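News from the Prelbridge shop floor

Aug 18, 2018

Plenty of you have asked how the shelf-picking cell is getting along after its summer service, so let me put the kettle on and tell you properly. The short answer is that it's running nicely again. The long answer involves a cable, a worn pair of finger pads and rather more crawling on the floor than my knees would like!

We call the cell Juna (the name was on the crate and it stuck), and she gets a full going-over every 2,000 picks. That means wiping down the arm, checking each screw on the gripper housing, and swapping the pads on the fingers if they've gone shiny. This time they had, and she had begun letting go of the lighter boxes a moment too soon. New pads came from Matar and took 16 minutes to fit, most of which I spent hunting for the small hex key.

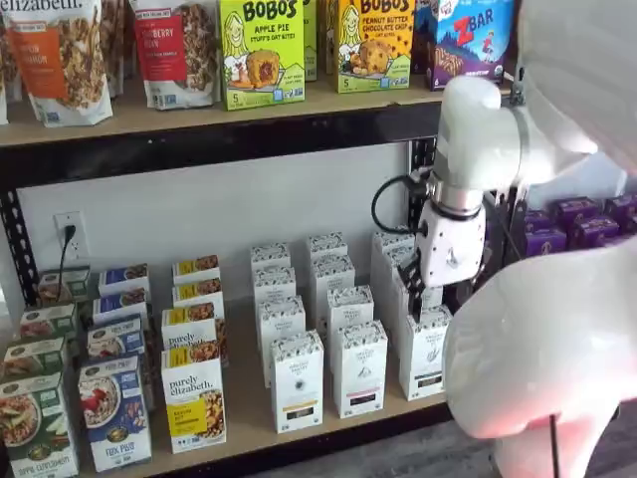 The cable was the fussier job. It needs enough slack for the wrist to turn all the way, but if the loop is too generous it can catch on a carton in the next column, and then you have a mess to pick up. We tried it 5 different ways before settling on one we liked, and I've drawn it in the logbook so the next person doesn't have to start from scratch.

After that we taught the shelf positions over again, going slowly, with one hand near the stop button the whole time. Please, if you restock the shelves, push the boxes up to the marks and leave the columns as you found them. She can put up with a little wobble, but a whole column shifted sideways will send her fingers down on top of a lid.

The next service is set for September, when we'll also try the softer pads from Jitaru. Come along if you'd like to learn the routine. We start at 9, and there will be tea.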